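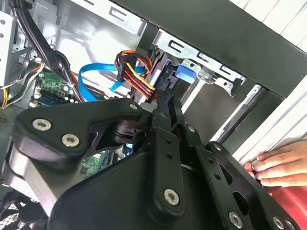
The Tower Under the Stairs

Print this page
E-mail this to a friend

18 August 2018

I'd promised the council tip a visit and I meant it, I really did. The computer was in the boot, seat belt round it like a toddler, and I got as far as the Verngate roundabout before I went round twice and drove home again.

It was my aunt's. She bought it from Bemier, the little shop by the station, and paid it off at 25 pounds a month (she told everyone this, including the postman). It had sat under our stairs since February with a tea towel over it. I don't know why a tea towel. It seemed rude to leave it bare.

So on the kitchen table it went, and off came the side. I'd never looked inside one before! I suppose I'd pictured something cleverer. Mostly it was cables, and a silver metal cage for the drives with little slots stamped along the top, and one blue plastic latch, as cheerful as a clothes peg. I pressed the latch. Nothing happened. I pressed it harder and said a word my aunt didn't like, and the drive slid out 20 minutes later as if it had only been waiting for me to ask properly.

I took it to Omis on the high street, where a lad of maybe nineteen plugged it into something and turned his screen round.

"There's 2000 files on here," he said. "They're all called Soup."

They were, too. Soup 1, Soup 2, all the way along. I sat down on the stool they keep for people getting bad news and opened Soup 14, expecting leeks.

"Dear love," it began, "it rained on the Ospina road again and I thought of you in that dreadful hat."

I've never owned a hat. Neither, as far as I know, had my uncle.

"Shall I copy them across?" said the lad.

I told him yes, every last one, and could he leave the names as they were.

Print this page
E-mail this to a friend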